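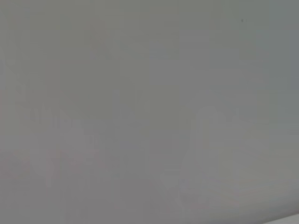

Soft greys, one paler shape at the right.

How to catch up on a long-running hospital drama before the new season

So the new season of Carrier starts in March, your friends are already chatting about it, and you've never watched a minute. I was in exactly that spot last winter, with a pot of tea, a very old couch and 91 episodes ahead of me, and I'm happy to report it can be done without giving up sleep altogether!

Start with the first 4 episodes and watch them properly, phone in the other room. They set up the ward at Sinitholm, the feud between the two surgeons and the business with the missing charts, which everybody on the show keeps bringing up for years afterwards.

Next, make yourself a skip list. The fan forum at Jitell has a pinned thread for this (it had 969 replies when I last looked, so set aside an evening), and the first post sorts every episode into "must watch", "nice to have" and "only if you love the ambulance crew". I do love the ambulance crew, so my list ended up longer than most people's. Copy the titles as well as the numbers, as Bemus, where I stream it, counts the double-length premiere as two episodes and everything after that is out by one.

Then check your subtitles. On Bemus you open the little speech bubble while an episode is playing, choose your language, and go back to the start of the scene. If the lines run ahead of the voices, close the app completely and open it again. Turning the subtitles off and on never did a thing for me.

Now settle on a pace. Two episodes a night suited our house, with a third if one ended on a cliffhanger (they nearly all do, I'm afraid). Mark off each title as you finish it, especially if you nod off partway through like I do.

Leave the season three finale for a night when you can watch the following episode straight after. Please trust me on that one, and have some tissues handy.

If you run short of time, the recap special covers the hospital merger quite nicely, though it leaves out the wedding. You'll want to see the wedding, so go back for that one on a quiet afternoon, with biscuits.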